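Gamside parts sort – project report, Jul 12, 2023

So my half of the project was the sorting, which sounds dull and mostly was, but I ended up liking it! The club gave us a heap of old circuit boards and no labels, and the job was to work out a storage system that the next lot of students could follow without ringing us up. We had a budget of 400 dollars for tubs and shelving (we didn't spend it all) and one long bench to work at.

My first plan was to sort by size. Terrible idea – half the boards are nearly the same size, and I kept changing my mind. The second plan was to sort by colour, with the brown boards going into a clear plastic bin so you can see what's in there without pulling it off the shelf. 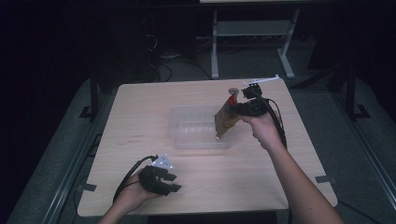
Craig MacRitchie reckoned colour was a bit lazy and that we should have gone by what each board came out of. Fair enough, but we only knew that for two of them, so colour it was.

Next time I'd write the labels before filling anything. I did mine at the end and had to tip a whole tub back out to check it (sorry, Gavin). The tubs are stacked by the door for now, and the spare labels are in the Ovham folder with my notes.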